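Sorting bins and the great divider question

Posted by Edvin on Wednesday, August 26, 2020

I have a drawer in my garage that I call the "misc" drawer, and I suspect you have one too. Mine has picture hooks in it, a tape measure that doesn't retract, and a key to something we sold. So when people started telling me that the answer to all this was a metal bin with a divider down it, I was ready to be rude about it. I have been sold answers before. I owned a label maker for a whole year and labeled four things, one of them the label maker.

The bin people are very sure of themselves, though. You can't read a workshop forum these days without somebody explaining that plastic is for quitters and you need gray steel, heavy enough to hurt your back, split into two compartments. One for the stuff you use, one for the stuff you're going to use. My neighbor Valter Tveit has been saying a version of this over the fence since July. Valter also believes in barefoot lawn mowing, so I weigh his advice accordingly.

What got me looking into it properly was a storage catalog from a company called Kováčik that came in the mail addressed to whoever had the house before us. Lovely thing, heavy paper. Every bin in it was spotless and had about as much in it as a hotel closet. The two-compartment steel model was $264. For a box! I read that page out loud at dinner and Caroline, my wife, asked if it came with somebody to put things in it.

I'll go through the claims, because I did take notes.

Claim one is that a divider keeps things separate. Sure. It keeps the things on one side from being on the other side. What it does nothing about is the mess within a side, and that was always my trouble. I never lost a drill bit because it had wandered over into the paint brushes. I lost it because it was under eleven other things in the place where drill bits go. A divider gives you two piles where you had one, and now you have to remember which pile.

Claim two is that uneven compartments are better than even ones. The catalog says the narrow side is for "priority items." I have been trying for weeks to think what my priority items are and whether they're narrow. Gladys Kirui, who used to run the stockroom at the place I worked before this one, told me on the phone that in her experience the narrow side stays empty for months and then fills up with receipts. She had shelves and shelves of these, so I believe her over the catalog.

Claim three is color coding. Paint one kind red, another kind green, drop them in, and your eye does the sorting for you. This is the claim I had the most hope for and I still half like it. Your eye does find the red ones quickly. But finding and sorting are different jobs, and your eye has never picked up anything and put it anywhere. Also, if the green is a dark green and the light in your garage is like the light in mine (one bulb, and moths), you are looking for a dark thing in a gray box. I'd want a green you could see from the driveway.

Claim four is that steel lasts forever. I'll give them that it lasts. I just wish they would show you what it looks like while it's lasting. Finishes wear off at exactly the height where things bump against them, floors get scuffed, corners collect a kind of white crud that no rag has ever moved. That's fine with me, by the way. I'd trust the whole business more if the catalog had one bin in it that somebody had used.
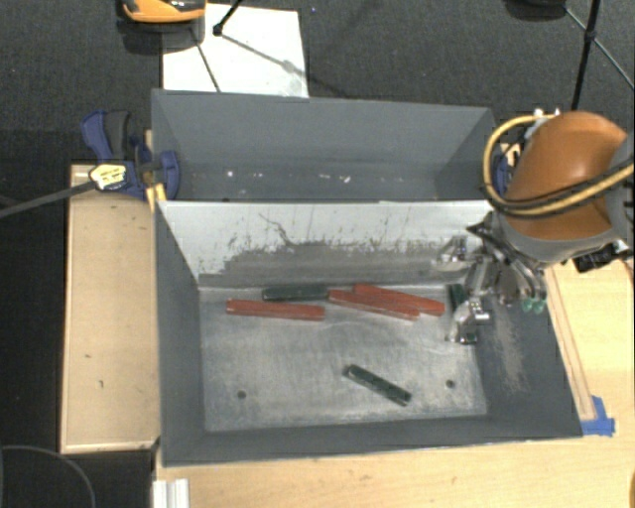
Three red, three dark green, all in the front half. The back half is having a nice rest.

Look at the divider on that one. It's still pale along the top, and the lower part has gone dark and blotchy, with flakes coming away where the two meet and a wavy scratch running down. I find that much more useful than the glossy pages. I'd still buy a bin that looked like that, if the price looked like it too.

And look at the bars, if you're a believer in claim three. Two of the reds are practically on top of each other, one of the greens is up against the foot of the divider, and another green is lying on the slant by itself down in the middle. I could tell you in a second which ones are red. I couldn't call it tidy, and that's with six things in it. My misc drawer would laugh at six things.

The two small round holes in the floor bother me more than they should. Maybe they're for drainage, maybe for bolting the thing down, and the catalog is no help as it only shows bins from the side. All I know is that every small screw I own would find one of those holes by the weekend. If you keep anything shorter than your thumb, put a mat down first, or a piece of carpet. Mutua Tanui from the Bukville tool swap uses an old yoga mat cut to size and says it also takes care of the noise. Dropping metal into metal is loud, and I hadn't thought about that until he brought it up.

So what am I doing? For now, not spending $264. I took everything out of the drawer last weekend and put it on an old sheet on the garage floor, and I'd say a good third of it went straight in the trash, including the tape measure. The mystery key I kept. (Caroline says this is the whole problem.) What was left went back in with a couple of cut-down cereal boxes standing in for compartments, and I made them the same width out of spite.

If the cereal boxes are still holding up in the fall, I'll admit that dividers do something. If they've turned into two misc drawers inside a misc drawer, Valter is going to hear about it over the fence. I did tell him I'd take a secondhand steel one if he spots it at the swap, dents and flaking and all, as long as it's under $26. He thinks I'm dreaming. He has also asked for his level back, and I'm fairly sure it isn't in the drawer, because I've just had everything out of it.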